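We use cookies to remember your settings and to see which pages people visit. Accept / Manage choices

Bananas going from green to brown overnight – what am I doing wrong?

Fitriani Gunawan
March 2023

Hello everyone, and thank you in advance for putting up with a very basic kitchen problem. We moved into our place in Bukton in February, and ever since then I can't seem to keep bananas for longer than a few days. I buy them with a bit of green still on the ends, same as I always have, and I put them in the big fruit bowl by the kitchen window with the apples and whatever else we've got. By the time the kids are asking for one they're soft and spotty, and my youngest won't touch a spotty banana for any money.

I've tried buying them greener, and then they go a sort of dull gray-yellow and never get sweet. I've tried the fridge and the skins turned black (my husband thought they were ruined and threw out the whole bunch before I could stop him!). We go through 16 bananas in a good week, so it does add up. My mother-in-law says to wrap the stems in plastic and my neighbor says that's nonsense. Is one of them right? And is there a point where I should give up and freeze them?

Ona Rimkutė

Welcome to Bukton, Fitriani! I lived out that way for years, and those kitchens with the big south windows are lovely to stand in and terrible for fruit. I'd start by moving the bowl. Bananas like a cool, shady spot with some air moving around them, and a sunny sill can get a lot warmer than the rest of the room without you noticing.

The other thing I'd do is take the apples out. Apples give off a gas called ethylene as they ripen, and so do bananas, and when you pile them up together they all hurry each other along. It's a handy trick if you've got a hard avocado and company coming, but it's the opposite of what you want the rest of the time. Pears will do it too, and tomatoes. 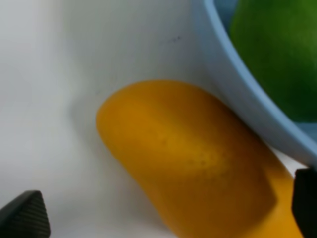

About the fridge, I'm sorry to say your husband threw out perfectly good fruit, bless him. The cold darkens the skin long before it does anything to the inside. What you want to do is let them ripen on the counter until they're just how your family likes them, and then put them in the fridge. They'll hold like that for several more days. If you chill them while they're still green they may never ripen properly, and that might be what happened to your gray ones, if they'd been kept too cold at the store or on the way there.

As for the stems, I've done it both ways and I think your mother-in-law is a little bit right. It seems to buy me a day if I separate the bananas first and wrap each one. It's a fiddly job though, and I've mostly stopped bothering. What I do now is buy two small bunches, one yellow and one green, and we eat them in that order. My late father ran the produce counter at Nazarenko for most of his working life and that was his advice to everybody who asked, and to plenty of people who hadn't.

And do please try the little one on a spotty one mashed into pancakes. They're so much sweeter by then, and she can't see the spots!

Ikhsan Manurung

just freeze them. peel first, don't do what I did and put them in with the skins on, you'll be picking at it with a butter knife for half an hour

Dimas Sembiring

Ona has covered nearly everything, so I'll only add a word on freezing. Peel them, slice them into thick coins and lay the pieces out on a tray so they aren't touching. Once they're hard you can tip them into a bag and they won't clump. I use them within 2 months – they're still safe after that, but they start to taste of freezer. For banana bread I skip the slicing and freeze them whole, and when they thaw I pour the liquid in with the batter, as there's a lot of flavor in it.

If you don't have a shady spot in the kitchen, a hook is worth having. Mine screws in under a cupboard and it keeps the bottom ones from bruising where they sit.

Related topics
Can I ripen avocados in a paper bag?
Why does my bread go moldy so fast in summer?
Best way to store cut onions
Fruit flies in the kitchen, please help

Contact us | Community rules | © Brikgate Household Help | Back to top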